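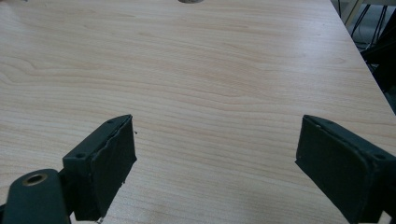 Replacing worn finger pads on the hand-held gripper

Written up after the February mess, when we lost 110 picks to slipping and blamed the motor. It was the pads. Zuzana Hájek spotted it, the rest of us were deep in current logs. Updated September 2019 with the cleaning step.

Takes 29 minutes first time, less after that.

When to do it

Part slides down when gripped, or twists on the way up. Force reading looks normal but the part still drops. Dark crumbs on the table near the fingers. Any of those – stop and look at the pads before you touch the settings. Do not crank up the grip force to get through the day. That's what we did and it tore the lining worse.

Torn top edge on one pad is enough to change it. A bit of rounding at a corner, keep going but check again next shift.

What you need

New pads, both sides, same batch (ours come from Simwood, cut to size)
Plastic scraper, NOT a blade
Alcohol wipes
Contact adhesive, the thin kind
Small clamp and two scraps of card
Masking tape

Steps

1. Power off and unplug. Fingers can close if somebody bumps the trigger with power on. Iker Garrido got a pinched thumb this way, nothing broken, but still.

2. Open the fingers all the way by hand. Should move smooth. If it grinds, check the linkage pivots first, pads can wait.

3. Look at both pads from above, then from the inside face. The left one goes first on ours. Frayed along the top and down the side means the glue has let go at the edge, and every pick peels it a little more. Pick off nothing yet.
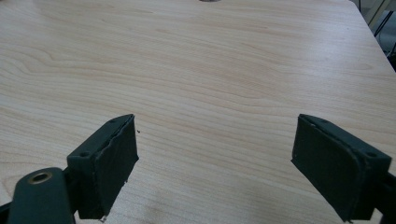 4. Wipe up debris. Crumbs under a part will throw off your pick height, so get the table too. Clean cloth, dont blow them around with air.

5. Peel the old pad from the torn edge. Slow. Scraper flat to the finger face. If it leaves a skin behind, let a wipe sit on it for a minute then scrape again.

6. Clean the bare face with a fresh wipe. Keep alcohol and glue out of the screw holes, tape over them if you're messy like me.

7. Dry fit the new pad. Top edge should sit just under the top of the finger, not proud of it. Proud edges are what catch and tear – Hina Janjua worked that one out from the old pads in the bin.

8. Glue both faces, thin coat. Wait until it's tacky. Press from the center outward.

9. Card on each side, clamp, leave overnight. Same again for the other finger. Yes both, even if teh other one looks OK. A new pad against an old one grips crooked.

10. Tape off, power on, run open and close 20 times with nothing in it. Then a light part, then the real one.

If it still slips

Check the fingers are meeting flat. Close on a strip of paper and pull. Should hold the same top and bottom. If the bottom lets go, the finger is tilted, loosen its screws, square it up, tighten again.

Still slipping after that, then go look at force settings. Ask Heiðrún, she has the originals from the Orside setup.

How long pads last

We get about 2,460 cycles from a pair on smooth parts. Rough castings, much less. We now inspect every 1,000 and write it in the log with initials. Swap date goes on the tape on the handle.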